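Wosano to open second self-service laundry and drying hall in Brorkar

BRORKAR, April – Laundry operator Wosano will open its second self-service site in Brorkar next month, in the former Dewulf furniture store beside the bus station. The new hall covers 441 square metres and will be open from 6 am to 11 pm. It replaces the small shop on the other side of the station, which closed in the winter when its lease ran out.

The building has stood empty for 2 years. Wosano has put in new drains, a new hot water system and a level entrance from the pavement. The old loading bay at the rear has been turned into a covered bicycle store with its own door into the hall.

There will be 58 washers and dryers in total, in three sizes. The largest washers take a double duvet or a small rug. Customers can pay by card or coin at each machine, or with the Kekum card already in use at the company's first site. Balances on existing cards will carry over, and cards issued at the old shop remain valid.

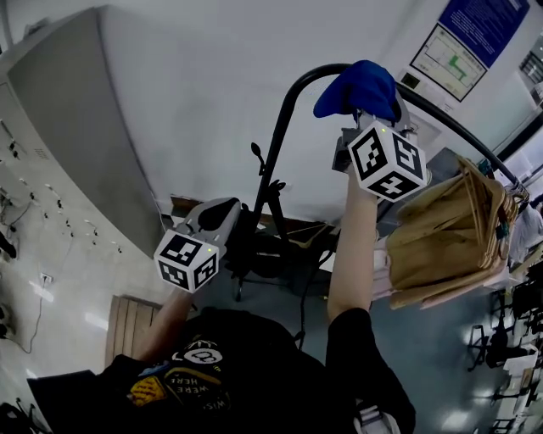
A blue cloth at the top of a black metal rack.

Prices for a standard wash will be the same at both sites. Drying is charged by the minute. A lower rate will apply before 9 am on all machines, including the large ones, and detergent will be sold from a dispenser near the entrance. Customers may bring their own.

Wosano will also offer a service wash for people who would prefer to leave their laundry and collect it later. Bags handed in before 10 am will be ready by 5 pm the same day. Items are washed, dried and folded, but not ironed. The company does not accept leather, suede or anything marked dry clean only.

The service wash counter will take work from small businesses as well. Hairdressers, cafés and cleaning firms in the town have asked for a regular collection of towels and cloths, and a van round will start once the hall has been open for a month. Cloths used for cleaning are washed separately from clothing and bed linen, without fabric softener, which makes microfibre less absorbent.
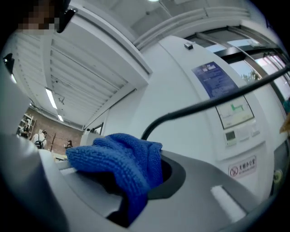

Waste water from the washers passes through a lint filter before it reaches the public sewer. Heat from the dryers is recovered and used to warm incoming water. Wosano expects the hall to use less gas per load than the old shop did and will publish its first year of readings on its website.

The car park has been resurfaced and will be free to customers for up to two hours. Buses stop at the station next door, and the footpath from the market square will reopen before the hall does.

The first 2000 customers to register a Kekum card at the new site will receive one free standard wash. The offer is limited to one per household and cannot be exchanged for cash or used for a service wash.

Wosano is taking applications for part-time counter and van staff. Forms are available from the first site and on the company website.

ENDS

Notes to editors

Wosano runs self-service laundries and a commercial laundry collection service. The Kekum card is its prepaid payment card.

Members of the press can visit the hall before opening by arrangement with the Wosano press office.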